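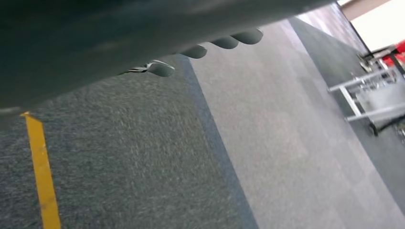 Page last changed 3/30/21

Wiltalgate cell

The Wiltalgate cell is a robot arm, gripper and stand kept by the Grirstead workshop, where it has been set up, taken down and set up again often enough to earn its own page. It is named after the street the workshop used to be on. The workshop moved; the name was already on the keys.

Setting

The cell stands on carpet, a choice made by whoever fitted out the offices before there was any thought of robots. The floor is striped in darker and lighter greys, which has led several new operators to ask what the light band means. It means nothing. The bright yellow tape does mean something: it is the line the base is squared against whenever the cell is put back, and it should not be peeled up to see whether it is still sticky.

Carpet gives underfoot, and it gives under a robot too. The base is therefore levelled twice, once on arrival and again the next morning, after the pile has finished sulking. Operators who skip the second levelling generally find out by way of the calibration routine, which stops with error 2392. The manual lists this as "pose outside tolerance" and offers no further comment.

Gripper

The gripper is a broad dark grey unit with a row of rounded grey pads along one edge. Locally they are called the knuckles. A small camera rides at the wrist and sees the underside of the gripper along with whatever lies beyond it, so a good part of every view is taken up by the gripper itself. Requests to move the camera are received politely and filed.

The pads wear on their curved faces first. The workshop's habit is to inspect them after every 200 hours of running and to change the whole set, even if only one looks tired. Mixed sets were tried in the early days and produced a grip that favoured one side, like a handshake from somebody carrying groceries.

Routine care

Before any work the arm is parked low, power is switched off at the wall, and the key goes in the pocket of the person doing the job. Pads are wiped with a damp cloth and left to dry. Solvent is not used, following an episode in May that is recorded in the log only as "sticky".

Carpet fluff is the cell's main natural enemy. It collects at the wrist joint and along the cable run, and is taken off with a soft brush. The vacuum cleaner may be used on the floor but is kept away from the wrist, where it once claimed a washer.

After a pad change the arm is moved through four test poses at low speed, with the operator outside the tape and one hand near the stop button. If the gripper passes close to the carpet in the lowest pose, that is how the pose was written. If it touches, the base needs levelling again.

Known faults

The commonest complaint is a wrist camera picture that smears when the arm moves quickly. Slowing the arm cures it. Buying a better lamp, as proposed by the Mimard office, was found to cure the Mimard office of proposing things for nearly 2 weeks.

A faint click at the wrist usually comes from a cable clip that has worked loose. Rocío Ponce's repair note advises refitting the clip before ordering a new bearing, and is underlined. The bearing ordered before the note was written is in the Galindo cupboard, still in its box.

Documentation

The set-up sheet was written by Marisol Pacheco and is on its fourth revision. Copies of the second are still about and can be recognized by the instruction to "level by eye". They should be recycled.

See also: Galindo cupboard; Levelling on soft floors; Pad wear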